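Chapter 5
Hearing at the Threshold

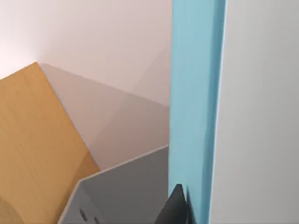
Tomomi Sugiyama disagrees with the usual way of starting this subject. A threshold, she argues, should never be introduced as a line with silence on one side and sound on the other, as students who learn it that way spend the rest of the course unlearning it. Present a very faint tone to the same listener many times, she points out, and the listener will report it on some trials and miss it on others, though the tone has not changed at all.

Her objection is a fair one, and this chapter is arranged to meet it. We begin with the listener's answers and come to the ear itself in Section 5.3.

5.1 What a threshold measures

Suppose a listener sits in a quiet booth wearing headphones. A light comes on, and during the time it is lit a tone may or may not be played. The listener then says yes or no. If the tone is loud, the answer is nearly always yes. If it is very weak, the answer is nearly always no. Between these two cases lies a range of levels where the answer varies from trial to trial.

When the share of yes answers is plotted against the level of the tone, the points usually form a curve shaped like a stretched letter S. This curve is called a psychometric function. The threshold is a point chosen on the curve, often the level at which the listener says yes on half of the trials. The choice of one half is a convention. Another laboratory may choose a higher point, and its thresholds will then come out higher for the same listener.

Two things follow. First, a threshold should be reported along with the method used to find it. Second, a tone below the threshold can still affect the listener's answers. It just does so less often.

5.2 The problem of the willing listener

Kazuhiro Oshima and Nanami Kuroda ran into a common difficulty while testing listeners at the Brondik laboratory. One of their listeners seemed to have remarkably keen hearing. She reported tones at levels that most of the group missed. When the records were checked, she had also said yes on many trials that contained no tone.

Trials of this kind are called catch trials. A yes on a catch trial is a false alarm, and a yes on a trial with a tone is a hit. The Brondik series contained 3,002 trials in all. Of these, 1,831 had a tone and the rest were catch trials. The keen listener gave 459 false alarms, far more than anyone else in the group.

Her hearing may have been ordinary. What set her apart was how ready she was to say yes. Some people want to be sure before they answer, while others will report the slightest impression. Instructions matter too. A listener told to catch every tone will behave differently from one told to avoid mistakes, and so will a listener who is paid for hits.

This readiness is called the criterion. A listener's sensitivity is how well he or she can tell a tone from no tone. The hit rate alone mixes the two together. To separate them we need the false alarm rate as well, and Section 5.4 shows how the calculation is done.

One way around the problem is to change the task. In a two-interval task, the listener is given two short periods, one after the other, and is told that the tone is in one of them. The question is which one. A listener can no longer say yes to everything, and pure guessing gives a correct answer half of the time. A preference for the first or second interval may still be present — it is usually small, but it should be checked.

5.3 Noise inside the ear

Why should the same tone be heard once and missed the next time? Part of the answer is attention, which drifts during a long session. Part of it is the body. Blood flow, breathing and small movements of the jaw all make sound, and nerve cells fire now and then even when nothing is stimulating them. The brain has to pick out a weak signal from this background activity.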